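# Chapter 7: A Place for Everything, and Other Threats

*Before you read: empty one drawer onto a table. Any drawer will do, but the one you just decided against would be best.*

Every household and every office owns a drawer that has given up. It holds batteries of unknown charge, a key to a lock in a previous apartment, soy sauce, and a tape measure that will be bought again twice before anyone finds it. Ask the owner what the drawer is for and you will get a pause, then the word "stuff."

"Stuff" is a category. It is a poor one, but it has the great strength that nothing can be put in it by mistake. Most of this chapter deals with what happens when we ask for something better, and how soon we regret asking.

In Chapter 6 we looked at *storage*, the question of how much will fit. We turn now to *sorting*, the question of what goes with what. Students tend to find the first subject dull and the second one obvious, and they do badly on both. Sorting looks obvious for the same reason that spelling does: you remember the words you know.

## 7.1 The smallest possible system

A sorting system needs things to be sorted, places to put them, and a rule that connects the two. You can build one on any flat surface in the time it takes to clear the surface, which is to say by the end of the week.

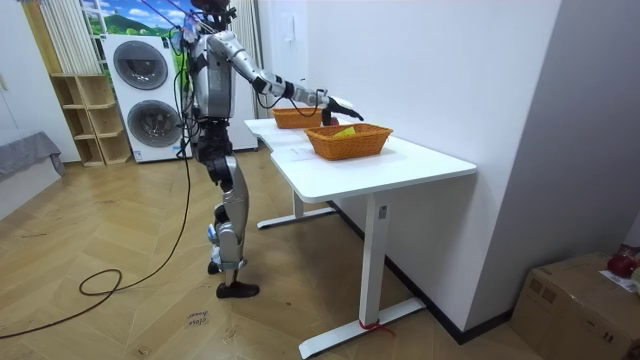
Two is the smallest number of categories worth having. With one category you have a pile, and this course has no quarrel with piles, which are covered in the appendix. With two you have a decision to make each time you pick something up, and someone can now tell you that you made it wrong. The woven baskets on the white desk are about as plain as such a system gets: two places, set apart on one top, with the far one near the wall and the other closer to the front edge. Something yellow shows over the rim of the front basket. Is it in the right place? You can't say, and neither could its owner, until somebody has stated the rule. From the baskets alone you would get no help at all. They are both orange, both woven, and equally willing to hold a banana or a box of staples.

Readers who shop for organizing products may find this upsetting. The trade depends on the hope that the container will do the thinking. Conneely makes a desk caddy with 30 compartments, and I have owned it for years. Five are in use. The others hold one paper clip each, like guests at a party who were told there would be dancing.

> **Key term.** A *container* limits how much you can keep. A *category* limits what you can keep there. A container with no category is a drawer that has given up. A category with no container is a good intention.

## 7.2 Writing the rule down

The rule can live in three places: in your head, in a written guide, or on a label. Your head is the cheapest and has the worst record. It works well for a person who lives alone and never gets sick, never travels, and never has her mother to stay.

The written guide is the favorite of large organizations. Frauke Ackermann spent two winters writing one for the supply room at Dresero, and it ran to 413 entries, in alphabetical order, with cross-references. It told you where to put a hole punch. It told you where to put a hole punch awaiting repair. The binder itself had no entry, and it was found in October behind the printer, under a hole punch.

That leaves the label, which has the good manners to stand where the decision is being made. A label can be printed, embossed, laminated or color-coded, and all of these will delay the sorting by an afternoon. It can also be a word or two in pen. 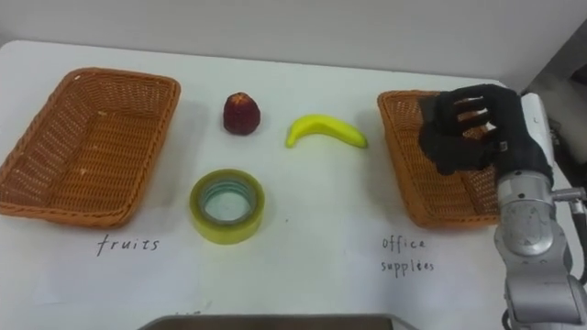 Pens are underrated in the literature. A handwritten label takes seconds, and when it proves wrong you lose seconds. People will defend a bad category for years if they paid to have it engraved.

Look closely at wording, too. "Fruits" and "office supplies," the pair of labels we will use as our running case in this chapter, are both good in the same way: a stranger can apply them without asking a question. Compare "snacks," which depends on who is hungry, or "important," which depends on who is looking. Radosław Sowa, who ran the mail room at Wistska when I was a very junior part of it, had a tray labeled "Urgent" and another labeled "Really urgent." The first was where letters went to rest.

## 7.3 What a label leaves out

Now for the regret. Our two labels cover fruits and office supplies, and between them they cover almost nothing else in the world. Consider the following, each of which has been seen on a desk:

- a wax apple used as a paperweight
- a pencil eraser shaped like a strawberry, and scented like one
- half a sandwich
- a real lemon, kept for years, by now mostly a matter of opinion
- a tomato

The dark red strawberry-like thing lying between the baskets would cause a new employee no trouble. By its looks it belongs over the word "fruits," and a sorter who goes by looks will be right nearly all day. The eraser shows what kind of rule that sorter has been using. Sorting by *looks* and sorting by *use* give the same answer for most things, so people can share a desk for years without learning that they disagree.

The tomato you may argue over among yourselves. Please do it outside class time.

The sandwich is the serious case. It fits neither label, so it will be handled in one of a few ways. It may be forced into the nearest category ("it has lettuce in it"). It may be left out on the table, where it becomes the founding member of a pile. Or someone will bring a third basket and write "misc." under it, and we will be back at the drawer where this chapter began, with nicer weaving.

Section 7.4 takes up that third basket: when to allow it, how large to let it grow, and how often to tip it out. Keep your own drawer's contents on the table until then. You'll need them for Exercise 2, and your family will have to eat around them.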